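About Us

Emico Ramp Services started with one borrowed tow tractor and a small office behind the cargo sheds at Grinthorpe airfield. Eylül Toprak had spent years loading freighters by then, and she felt that small airports deserved the same careful ground crews as the big ones - so she called her old shift partner, Duygu Kılıczarslan, and the two of them signed their first contract that March.

Today we park, load, fuel and push back aircraft on 3 aprons, and our crews at Grinthorpe and Zakham are on the ramp well before the first departure. Everyone who joins us, whatever they did before, spends 7 weeks learning about jet blast, hand signals and safe distances before they walk up to an airplane with its engines running. We know that sounds like a lot, and our new people do tell us so, but we like to take our time with it.

We're always glad to hear from pilots, airlines and neighbors, so please stop by and say hello if you're passing through.

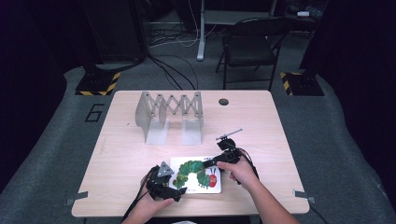
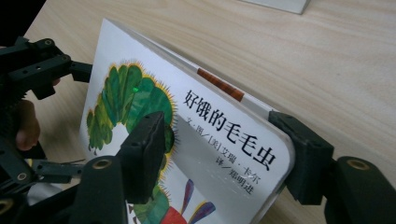
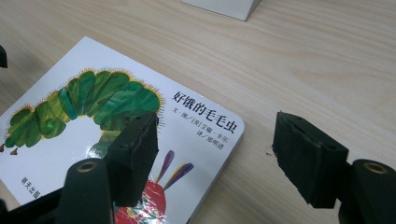 Do you handle private aircraft as well as cargo flights?
We handle both, and private owners can book parking and fuel through the Grinthorpe office.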